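Crónica a trompicones del Woltimholm - Claswood

20 de mayo de 2025

Escribo rápido que mañana madrugo. Ayer por fin vi entero el partido del Woltimholm femenino, en diferido y a ratos, con el portátil encima de la lavadora. Tercera ronda de copa, campo del Claswood, 227 espectadores según el acta. En febrero, en ese mismo campo, éramos 203. Algo es algo.

Primera parte floja. Mucho balón largo, mucho viento, cero ocasiones hasta el minuto treinta y pico. El Claswood apretaba arriba y nosotras sin salir. La central zurda, la de siempre, salvando los muebles. Luego un córner tonto, rechace, y gol de ellas. 1-0 y al descanso.

La segunda, otra historia. Entró Gourlay por la banda derecha y se acabó el sufrir por ese lado. Dos centros suyos, dos goles. El segundo precioso, de cabeza, entrando desde atrás sin que la siguiera ninguna defensa. Lo he rebobinado cuatro veces. 1-2 y a aguantar, con diez minutos de descuento que todavia no sé de dónde salieron.

Witold Głowacki, que lleva el boletín de la peña, dice que fue el mejor partido del año. A mi me gustó más el de Tultuvine, aunque lo perdiéramos. Discutido por mensajes hasta la una.

Lo de la retransmisión: una sola cámara, sin comentarista, y aun así 1,872 visualizaciones el lunes por la noche. Con el marcador mal puesto media hora (ponía 0-0 cuando ya perdíamos). Pero se vio. Hace dos temporadas te enterabas del resultado el miércoles, si alguien lo colgaba.

Próxima ronda en casa. Han sacado 500 entradas a precio único y las niñas de la escuela pasan gratis. Yo voy seguro, fondo norte, donde la valla verde. Si alguien sube en coche desde el centro que me escriba, que el autobus de vuelta es un drama.

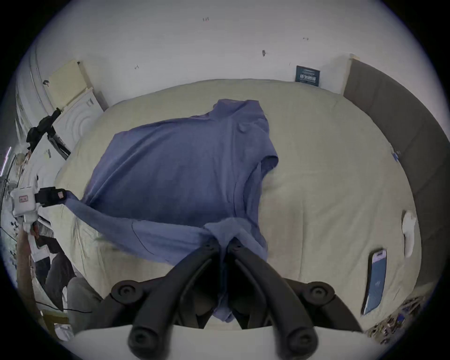

Pendiente para la semana

Contestar los comentarios del post anterior, que tengo varios sin leer. Pasar a limpio las notas del Tultuvine. Y ver la otra eliminatoria, que de ahí sale el rival.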